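Kit on offer: the Jumon hand-held gripper loan set

Members have been asking since April when the Jumon set would be available to borrow. It is now on the loan list. Peltbridge has supplied two sets on a trial basis, and Marwan Zein has written up the booking terms below.

The Jumon is a hand-held gripper for recording demonstrations at home. You hold it, open and close the fingers yourself, and pick things up and put them down as you would like a robot arm to do it. The recordings go back to Peltbridge, where Rawan Yammine checks them and sends each borrower a short report. You don't need a robot, a bench or any programming.

A full booking is 36 hours, pickup to return. That is enough for most people to get through the starter list, which is sorting and packing small items into an open box. Use what you have in the house. Rawan's advice is to keep the same few objects for a whole run, shift them between takes, and leave the rest of the room as it is. Her other note is to slow down on the close. Most of the takes she sends back are ones where the fingers snapped shut before they were level with the object.

A few points from our own trial. The grip is comfortable for short stretches, but your wrist will know about it after an hour. Round, shiny things are harder than they look – start with something that has a bit of texture. The pads pick up lint from fabric, so wipe them before you pack up. The charger is slow, and we have asked Peltbridge for a second one.

Some of the work, on a pink cloth with an orange box:
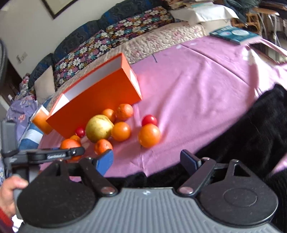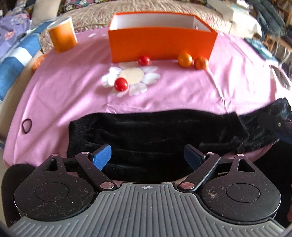
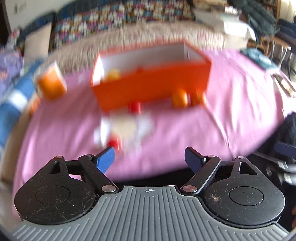
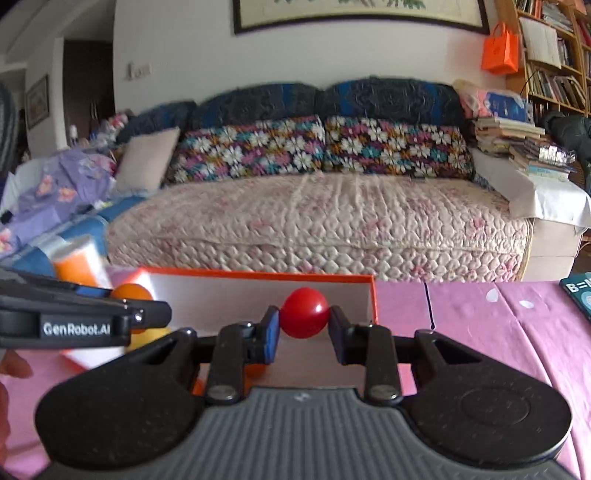

The deposit is $1000 per set, held on your card and released when the case comes back complete. We know that is steep. Dredine members who have borrowed from us before can ask Marwan to have it reduced. Please check the case against the packing card before you leave the counter, as the spare pads are small and easy to lose.

Recordings stay with Peltbridge for the length of the trial. Read the consent form first if you share your home – everyone who lives there has to sign. The Didenko adapter plate is not part of the loan and has to be booked separately.

Bookings open 2022-08-08 at the front counter or by email to Marwan.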